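Diary > Workshop days > Wenden

Jan 31, 2025

Well, what a day! Got in early, cup of tea in hand, all set to have the pair of arms folding clothes before lunch, and the left one stopped dead 5 seconds into the first run. Joint fault. I cleared it, ran it again, same thing. Then I did what I always tell everyone else to do (and never do myself) and read the log properly, and there it was, the cable pulling tight whenever the wrist turned past 100 degrees. Plarnau had the very same trouble back in June and I'd clean forgotten!

So the afternoon went on slackening cables, re-clipping them and running everything at 20 per cent speed with my hand on the stop button. Cold tea, sore back, but no more faults by six. Full speed can wait till I've slept.

We use cookies to remember your settings. Accept | Manage

Recent entries
The Barrera gripper arrives
Prinero and the 800 error messages
Moving the table again

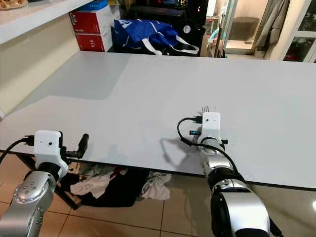
Why did the arm keep stopping after the fault was cleared?

Clearing it only reset the warning, and the cable was still too short for the wrist to turn that far.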